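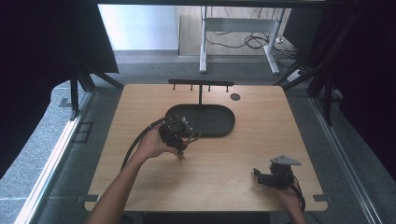 Wedska, June

Hanging small items on a T-shaped rack

Load the pegs from the center outward so the crossbar stays level. With four pegs, fill the inner two first, then the outer pair. Limit each peg to one item – stacked loops slide off together. A tray under the bar catches whatever drops; dark gray hides scuffs but also hides small black parts, so check it before moving the rack. Clamp any loose tabletop at the corners before you start. Wipe oak with a barely damp cloth, along the grain.

Cinzia Costa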